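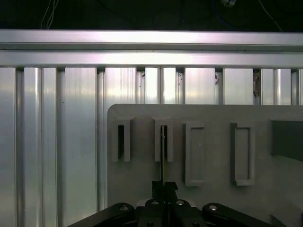

**Household Records, handout for the unit on inventories**
Alcides Godoy, 4/28/20

Read this before you open the transcription. I know some of you will open the transcription first, get as far as the second chamber pot, and write to me. Please check the section on chamber pots before writing.

## What an inventory is

A person dies. Someone is owed money. Two or three respectable neighbors walk through the house with a clerk, say aloud what they see and what they think it would fetch, and the clerk writes it down. Then everyone signs, or makes a mark, and the relatives begin to dislike each other in a more organized way.

Such a list is made quickly, by people who have their own work waiting, for the use of creditors and heirs. It was never meant for you. The neighbors had no interest in telling later centuries how a family lived, and they skip whatever bored them or had no price.

Our main text is the Plillelano inventory of 1599, the house and shop of a cloth dealer whose widow outlived him long enough to contest nearly every line of it. We are using Solange Honorato's translation, which is plain and good and leaves the unreadable words unreadable. Older versions filled them in. One of those gave the family a "parrot cage" that is almost certainly a warming pan, and the parrot went on to have quite a career in the footnotes.

## How the appraisers moved

Most inventories go room by room, and the order is usually the order of the walk. Street door, shop, back room, stairs, chamber, loft, yard. When the list jumps, ask why. At Plillelano the clerk gets as far as the upper chamber, goes down to the cellar, and then comes back up to the same chamber to add a chest. My own guess is that the widow was sitting on it. Honorato thinks the key was missing. Neither of us can prove anything, and we have both enjoyed the correspondence.

Watch for these habits:

- **Rooms named for the dead.** "The mother's room" may have been full of onions for twenty years.
- **Rooms that vanish.** If a room held nothing worth selling, the clerk may not bother to mention it. A missing kitchen doesn't mean they ate raw turnips.
- **The word "item."** It starts a new entry. It doesn't mean one thing. An item can be a spoon or the entire contents of a barn.
- **"Old."** Every appraiser's favorite word. It lowers the price and can't be argued with. When the appraiser was also a likely buyer, things aged fast.
- **"Other trash."** An actual category, sometimes with a value attached. We would give a great deal to know what was in it.

## What is missing, and who took it

Clothes first. A decent cloak has legs. Between the death and the appraisal there may be days or weeks, and in that time cloaks, linens and small silver go visiting relatives. The Plillelano dealer died owning, on paper, one shirt. He sold cloth for a living. You may draw your own conclusions about his nephews.

Things the wife brought to the marriage were often left out, because they were hers and the creditors couldn't touch them. This gave families a strong reason to remember that a great many things had been hers. In the court papers from Randonon, a widow claims the bed, the bedding, the mule and the anvil as part of her dowry. Her husband was the blacksmith. She won the mule.

Food is patchy. Grain in quantity gets counted, since it could be sold. Whatever was in the pot that day doesn't. Chickens are a matter of luck and depend on whether the clerk could be bothered to chase them.

Children's things barely appear. Don't build a theory of parental coldness on this. A wooden horse with three legs had no resale value then and has none now, and most houses today are full of them.

## Prices

The figures in the right-hand column are appraisals. They are opinions given by tired men in someone else's house. A sale price, where we have one, is better evidence, and the two often disagree.

The best case in the packet is the loom. It was appraised at 400 reales at Plillelano, and later sold, according to the note in the margin, for a good deal less to one of the men who had appraised it. You could call that fraud. You could also call it a loom nobody else wanted, in a town where the trade was going bad. Both readings are respectable, and the better papers last term argued for one of them and then worried in public about the other.

Please don't convert anything to dollars. Every year somebody does, with a website, and every year the result is that a copper pot costs as much as a small car or as little as a sandwich. Compare inside the document instead. What did the bed cost next to the mule? How many days' wages for the weaver's boy went into a brass candlestick? The wage list at the back of the packet is from Dumimo, downriver, and is a little later, so use it with your eyebrows raised.

## Chamber pots

Yes, there are a lot of them. Six, in a house with three beds. The possibilities raised over the years include:

1. A large household sleeping on floors and benches. Likely.
2. Stock for sale. He was a cloth dealer, but shopkeepers in small towns sold whatever came up the river.
3. Pots with the shape of a chamber pot and another job altogether. The word in the original is loose and may cover any squat vessel with one handle. I've seen it used for lard.
4. Illness in the last months. Sad and quite plausible. The entry for "sheets, spoiled" is on the same page.

I have no favorite. Don't write your paper on this. It has been done, at length, with diagrams.

## The Damasceno copy

A second copy of the inventory turned up in the papers of the Damasceno family, who had lent the dealer money and wanted it back. It should match the first. It very nearly does.

The differences are where you'll earn your grade. The Damasceno copy has the silver cup, which the court copy lacks. It calls the cloak "good" where the court copy calls it "old, with moth." It puts the debts owed *to* the dead man at the front, in a large clear hand, and the debts he owed to other people at the back, smaller. The same walk through the same house, and you'd think two different men had died there.

When you set the copies side by side, resist the urge to pick the honest one. The court clerk was paid by the page and padded accordingly. The Damasceno clerk was paid by Damasceno. Note each difference, say who gained from it, and move on to the next. If nobody gained, it may just be a slip - clerks got cold, skipped lines, and spelled the widow's name four ways before lunch.

## Reading the handwriting

You have the translation, so this part is optional, though I'd like everyone to try a few lines of the facsimile. Start with the numbers, which are more regular than the words. Then find a word you already know from the translation and learn how this clerk makes his letters. His *r* looks like a fallen *z*. His *s* comes in two kinds and he has no rule for choosing. The brown patch on the third leaf is a stain; a student once transcribed it as "and sons."

If a word beats you, put a question mark in square brackets and keep going. An honest gap is worth more to me than a parrot.

## For the discussion

Come with notes on one room only. Pick a dull one. The shop gets all the attention and everything there is to say about the counter has been said by people with tenure. Nearly every year the best hour comes out of the loft, where there's a broken saddle, a sack of feathers and a crossbow with no string.

For your room, think about:

- the order of the things, and where the clerk might have been standing
- anything that should be there and isn't
- the cheapest thing with its own entry, and why it got one
- any word both copies disagree on

## The short paper

Three pages. One object, one argument. Title it with the object's name and leave out the colon. Due dates are on the course page and I'd rather not type them again, having gotten them wrong last time.

Quote from Honorato's translation and cite by leaf and line. If you think she has a word wrong, say so and say why; she reads the ones I forward and has changed two entries because of student papers. She has also sent one back with the comment "no," so bring evidence.

Late papers lose a grade step unless you wrote to me beforehand. August session students have a slightly different packet with the wage list at the front, and their leaf numbers are the same as yours.

For those who want more, the widow's complaint is in the reading room folder, behind the map. It runs longer than the inventory, it is much angrier, and she comes back to the subject of the cloak on every page.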